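Minutes, cell practice group, Fullmont site
January 24, 2024

I took the notes again, so blame me for the spelling. Present: Dardo Aravena, Rocío Escobar, Daichi Ikeda, Myrto Theodorakopoulos and me, Nicanor Echeverría. Villalba sent apologies and a list of questions, which I'll forward.

1. July rules. We went through the sheet line by line and most of it stands. The speed limit with a person at the table stays where it was. Daichi wanted the wording on "person at the table" fixed — does leaning over the yellow line count? We say yes, it counts.

2. Table layout for two-arm work. This took most of the hour! Rocío's draft says objects start with clear space between them unless the task sheet says otherwise, and anything with a screen or a battery goes on the sheet by name. I like it. We've been writing "misc. electronics" for a year and it tells the next shift nothing. A phone and a mouse side by side need different grip force limits, and a soft toy needs another one again. 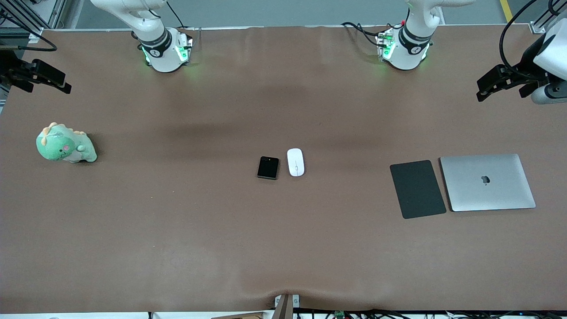

Myrto objected that a separate force limit for every object will never get filled in. She would take 3 classes (soft, rigid, fragile) and leave it there, and she asked that a closed laptop be fragile by default. Dardo was fine with classes as long as the operator can go lower without a signature. Going higher needs one. Agreed, and Rocío will rewrite.

3. Cables. Anything that crosses the table edge gets tied back before power-up. Dardo will add it to the start checklist, right under the stop button test.

4. Stop button test. Kosadden does it every 800 cycles, we do it every shift. We're keeping ours. Form 1532 has room for initials now, so please use it.

5. Bretance visit. They'd like to watch a full changeover. I said 30 minutes, and they stay behind the line like everybody else.

Still open: who keeps the master copy of the object list. Daichi has it for now.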